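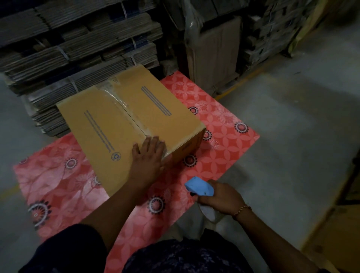 腐葉土(ふようど)

腐葉土というのは、落ち葉が積もって、時間をかけて分解されてできた、黒っぽくてぼろぼろした土のようなもののことです。「土」と名前についているけれど、もともとはほぼ葉っぱで、鉱物の粒はあまり入っていません。英語ではリーフモールド(leaf mold、イギリス式だと leaf mould)と呼びます。園芸では土壌改良材のひとつとして扱われ、赤玉土や畑の土に混ぜたり、株元に敷いたり、ふるって種まき用の土に足したりします。

この項目は、園芸用語集の中でもわたしがいちばん書きたかったところです。なにしろ腐葉土が好きなもので、ほかの項目より長くなりました。急いでいる人は「つくり方」と「よくある失敗」だけ読んでもらえれば、この冬のうちに始められます!

名前と範囲

よく混同されるのが「堆肥」です。堆肥は有機物を積んで発酵させたもの全般を指す広い言葉で、牛ふん堆肥もバーク堆肥も生ごみの堆肥も、みんなこの中に入ります。腐葉土もその仲間と考えてかまいません。ただ、園芸店の棚では別物として並んでいますし、使い道も少し違うので、この用語集でも項目を分けました。

もうひとつ「腐植」という言葉もあります。有機物がもとの形をなくすまで分解された、黒い、なんとも説明しづらい物質のことで、土の学問のほうの用語です。腐葉土の中には腐植ができかけていますが、葉脈が見えているような段階なら、そこはまだ葉っぱです。わたしは若いころ、この三つをごちゃまぜにして話していて、年上の園芸仲間にずいぶん直されました。

「葉土」「落ち葉堆肥」「木の葉堆肥」と呼ぶ地域や本もあります。農家の人が「木の葉」と言うときは、堆肥になる前の落ち葉そのものを指すことも多いので、分けてもらう約束をするときは確かめておきましょう。わたしは完成品をもらえるつもりで袋を持って行って、かさかさの落ち葉を山ほど詰めて帰ったことがあります(それはそれでうれしかったのですが)。

できるしくみ

落ち葉の分解は、おもに菌類、つまりカビやキノコの仲間の仕事です。葉には窒素が少なくて炭素が多く、そのうえリグニンという硬くて分解されにくい成分が含まれています。細菌が得意なのは刈り草や野菜くずのように窒素が多くてやわらかい材料で、そういうものを積むとぐんと温度が上がります。落ち葉だけの山は、それほど熱くなりません。ひんやりしたまま、じわじわ崩れていきます。

山をめくると、白い糸のようなものが葉と葉を貼りつけていることがあります。これは菌糸で、たいていは順調に進んでいる印です。初めて見ると「カビた、失敗した」と思って捨てたくなるのですが、どうか捨てないでください。わたしは一年目に半分捨てました。今でも惜しいです。

菌類のほかに、ミミズ、ダンゴムシ、ヤスデ、トビムシなども葉をかじって細かくします。かじられた葉は表面積が増えて、微生物がとりつきやすくなります。ダンゴムシは苗を食べることもあるので花壇では嫌われがちですけれど、落ち葉の山の中では働き者です。

必要なものは水と空気です。どちらか片方だけでは進みません。乾いた葉は何年たっても乾いた葉のままですし、水浸しで空気がないと、どぶのようなにおいのする、ぬるぬるした塊になります。手で握って湿り気を感じ、強く握ると指のあいだに水がにじむくらい、というのが昔からの目安で、わたしもこれで困ったことはありません。

材料になる葉

落葉広葉樹の葉が基本です。クヌギ、コナラ、ケヤキ、ブナあたりがよく使われます。薄めの葉は早く崩れ、厚くて硬い葉は形が残りやすくなります。

ケヤキは葉が小さくて扱いやすく、街路樹や公園にも多いので、住宅地で集めるなら主役になります。クヌギやコナラは雑木林の定番で、できあがりがふかふかします。ドングリが混じっていると、翌年そこから芽が出てくることがあって、わたしは面白がって何本か鉢に上げてしまい、置き場所に困りました。

サクラも使えます。香りのもとになるクマリンという成分に、ほかの植物の生育を抑える働きがあるといわれますが、しっかり分解させてから使うぶんには、うちでは困ったことがありません。気になる人はほかの葉に混ぜる程度にしておくと安心です。

イチョウは水分が抜けにくく、葉が重なって板のようになり、なかなか崩れません。入れてはいけないわけではないので、細かく刻んで少しだけ混ぜるか、別の山にして気長に待ちます。カエデの仲間は薄くて早いほうですが、濡れるとぺったり貼りつくので、ときどきほぐしてやります。

常緑樹の葉、たとえばツバキ、クスノキ、カシの仲間などは、表面がつるつるした層に覆われていて水をはじきます。分解には落葉樹よりずっと長くかかります。マツやスギなどの針葉樹も同じく時間がかかり、樹脂も多いので、ふつうの腐葉土には向かないとされます。松葉は松葉で、株元に敷く材料としてなかなか具合がよく、わたしはブルーベリーの下に敷いています。

避けたほうがいいのは、病気の出た株の葉です。うどんこ病や黒星病の出たバラの葉は、家庭の低温の山では病原菌が残る心配があるので、入れずに処分しています。車の多い道路の側溝にたまった葉も、ごみや砂が混じるので使いません。公園や山林の葉は、集めてよいかどうか管理しているところに先に聞いてください。持ち帰りを禁じている場所もあります。

つくり方

わたしのやり方を書きます。道具も場所も人それぞれなので、このとおりでなくても葉っぱは腐ります。

まず集めます。関東の平地の場合、10月はまだ早く、ケヤキの葉が落ちきるころに本番が来ます。雨上がりの次の日くらいの、少し湿った葉が積みやすいです。からからに乾いた葉はかさばるうえに風で飛ぶし、あとから水をかけても表面を流れるばかりで、なかなかしみこみません。

つぎに囲いに入れます。木枠でも、金網を丸めて筒にしたものでも、古いコンポスト容器でもいいです。金網は空気がよく通る代わりに、ふちのほうが乾きます。うちは金網の内側に古いむしろを当てています。底は地面のままにしておくと、余分な水が抜けるし、ミミズも勝手に上がってきます。

葉を膝くらいの深さまで入れたら、水をかけながら足で踏みます。ここがいちばん楽しいところ! 子どもがいれば喜んでやってくれます。踏んだらまた葉を足し、水をかけて、また踏む。これを枠がいっぱいになるまで繰り返します。踏まないとすき間だらけで乾いてしまうし、たった一晩でびっくりするほど沈んで、なんだか損をした気分になります。

米ぬかや油かすを振るかどうかは流儀が分かれます。窒素を足すと分解が早まり、山も温かくなります。わたしは層のあいだに米ぬかをひとつかみずつ、ぱらぱらと振る程度です。入れすぎるとにおいが出て、虫も寄ってきます。

最後に雨よけをかぶせます。ビニールシートでぴったり密封するのではなく、上にふわっと載せて、横から空気が入るようにしておきます。風の強い土地なら重しも忘れずに。

春になって暖かくなったら切り返しをします。山の外側の葉を内側へ、下の葉を上へと混ぜて、乾いたところには水を足します。わたしは春と梅雨明けと秋口にやりますが、腰が痛い年はさぼりました。さぼった年は遅れただけで、ちゃんと腐葉土になりました。

早くて翌年の秋、ふつうは二年目に使えるようになります。葉の形が少し残っていても、指でもむとほろっと崩れ、森の地面のようなにおいがすれば、もう庭に入れて大丈夫です。種まき用に使いたいなら、もう一年寝かせて、目の細かいふるいに通します。

袋でつくる方法

庭の狭い人やベランダ派の人には、丈夫なポリ袋でつくる方法があります。湿らせた落ち葉を詰め、わきにいくつか穴をあけ、口を軽くしばって、日の当たらない隅に置くだけです。月に一度ひっくり返してやると、むらなく進みます。黒い袋のほうが中が見えなくて、玄関先に置くときは体裁がいいです。

アパート暮らしのジラユ・パイサンさんはこの袋方式がたいへん上手で、階段下に袋を並べています。秘訣を聞いたら「詰めたら忘れる」とのことでした。わたしはすぐ開けて見たくなるので、どうも向いていません。

葉を細かくすること

先に葉を砕いておくと、分解は目に見えて早くなります。芝刈り機を落ち葉の上で走らせる人もいますし、専用のシュレッダーを使う人もいます。わたしの持っているのはノンダレル(Nondarel)という古い電動のもので、乾いた葉なら気持ちよく砕けます。湿った葉だとすぐ詰まって、止めて、電源プラグを抜いて、ほじくり出して、また回して、と半日つぶれます。湿った葉が積みやすいと上に書いたばかりなので矛盾しているようですが、砕くときは乾いた葉、積むときに水、という順番です。

腐熟促進材も売られています。プロサメル(Prosamel)という粉を一度だけ試しました。同じ枠を二つ並べて片方にだけ振ってみたところ、使った枠のほうが少し早く沈んだように見えました。ただ、そちらのほうが日当たりもよかったので、粉のおかげかどうかはわたしには判断できません。結局、そのあとは米ぬかに戻っています。

土の中での働き

腐葉土を混ぜると土がふかふかする、とよく言います。もう少し細かく言うと、粘土質の土ではすき間ができて水はけと通気がよくなり、砂っぽい土では水をつかまえておく力が増します。正反対の土の両方に効くというのが初めは不思議でしたが、スポンジを混ぜこむようなものと考えたら納得がいきました。

微生物や小さな生きもののすみかと食べものにもなります。それが動きまわったり、粘液を出したりして土の粒どうしがくっつき、団粒と呼ばれる小さなかたまりができます。団粒のある土は、雨に打たれても表面が固まりにくいです。

肥料としての力は弱いです。窒素もリン酸もカリも少しずつ入ってはいますが、腐葉土だけで野菜を太らせるのは無理があります。トマトでもナスでも、別に元肥がいります。ここを勘違いして「腐葉土をたっぷり入れたのに育たない」と相談に来る人が、毎年かならずいます。

使い方

花壇や畑には、土の体積の二割から三割を目安に混ぜこみます。植えつけの二週間ほど前に済ませておくと、土が落ち着きます。深く埋める必要はなく、スコップの刃の深さまでで足ります。

鉢植えでは、赤玉土に対して三割か四割というのが定番の割合です。ラン類や多肉植物のように、腐葉土をほとんど使わない植物もあります。クリスマスローズには多めに、ラベンダーやローズマリーには控えめに、というのがうちの加減です。

マルチングにも使えます。夏前に株元へ指の長さくらいの厚さで敷いてやると、地面の乾きがやわらぎ、泥はねも減ります。このとき茎や幹にじかに触れさせないように、少しあけて敷いてください。べったり寄せて敷いたせいで、わたしは気に入っていたシャクヤクの芽を腐らせました。

山野草には、よく熟したものをふるって薄く撒きます。カタクリやイカリソウは、もともと落葉樹の林の下で暮らしている植物なので、よくなじみます。

市販品の選び方

自分でつくれない年は買います。品質の差はかなり大きく、袋を見ただけではわかりにくいです。原料の葉の名前が書いてあるか、木の枝や小石がごろごろ入っていないか、色が黒に近い茶色か。開けたときにアンモニアのようなつんとしたにおいや、すっぱいにおいがしたら、まだ熟していないので、袋の口を開けて湿り気を保ちながら寝かせておきます。

わたしがよく行くシュミーダー(Schmieder)という園芸店では、見本の袋を開けて置いてくれているので、手を突っこんで確かめられます。棚番号3704のところです。大袋は重いので、最近は台車を借りています。安売りの腐葉土が悪いと決まったものではなくて、葉がほとんど生のままでも、一年余分に寝かせるつもりなら得な買いものになります。

よくある失敗

乾かしてしまう。これがいちばん多いです。夏に山の中へ手を入れてみて、ぱさぱさだったら止まっています。水をかけて混ぜれば、また動きだします。

水が多すぎる。雨ざらしの枠や、穴のない袋で起こります。ひっくり返して、乾いた葉を足します。

未熟なまま使う。半分生の葉を土に大量に混ぜると、土の中で分解が続いて、微生物が窒素を先に使ってしまい、植物の葉が黄色くなることがあります。窒素飢餓と呼ばれる状態です。表面に敷くだけなら影響は小さいので、未熟なものはマルチに回すのが無難です。

コガネムシの幼虫。白くて丸まったあの幼虫は、腐葉土を好みます。地面の花壇ならまだしも、鉢に入ると根を食べられて大損害です。鉢に使う前には広げて、よく見て取り除いてください。カブトムシの幼虫だった場合は……うちの近所では子どもたちが引き取りに来ます。

粉じんを吸う。乾いた腐葉土を勢いよくふるうと、カビの胞子まじりの粉が舞います。マスクをして、少し湿らせてから、風通しのいい場所でやりましょう。手袋も忘れずに。

よその国の話

イギリスの庭では、落ち葉専用の金網枠をつくっておく習慣が根強く、古い園芸書にもよく出てきます。泥炭(ピート)の採掘を減らそうという動きの中で、代わりの材料としても名前が挙がるようになりました。

手紙をやりとりしているエメシェ・グヤーシュさんは、ゴドフ(Godov)という村で果樹と宿根草を育てています。2008年12月23日付の手紙には、霜で固まった落ち葉の山の話がびっしり書いてありました。冬のあいだは何も進まず、春の雪どけ水でいっぺんに湿って、そこからが速いそうです。クルミの葉は別の山にして、よけいに時間をかけるとも書いてありました。クルミにはユグロンという、ほかの植物の育ちを妨げる物質が含まれているので、理にかなったやり方だと思います。うちの近くにはオニグルミが一本あり、わたしもその年からまねして分けています。

うちの記録

2000年に最初の枠をつくりました。今の枠は当時のものから数えて4代目です。木の枠は地面に接したところから傷むので、つくり直すたびに下の板だけ厚くしています。

園芸日記をめくると、積んだ葉の高さは最初の冬が54センチで、翌年の秋には長靴のくるぶしまでもなかったと書いてあります。あんなに運んだのにこれだけか、とがっかりした字が残っていました。かさが減るのは落ち葉の宿命なので、初めての人は、ほしい量の何倍も集めるつもりでいてください。

この用語集の関連項目

堆肥、腐植、団粒構造、マルチング、赤玉土、バーク堆肥、窒素飢餓、切り返し

「切り返し」の項目はまだ書きかけです。道具の話(フォークの歯の数で好みが分かれます)をどこまで入れるか迷っていて、春までには載せるつもりです。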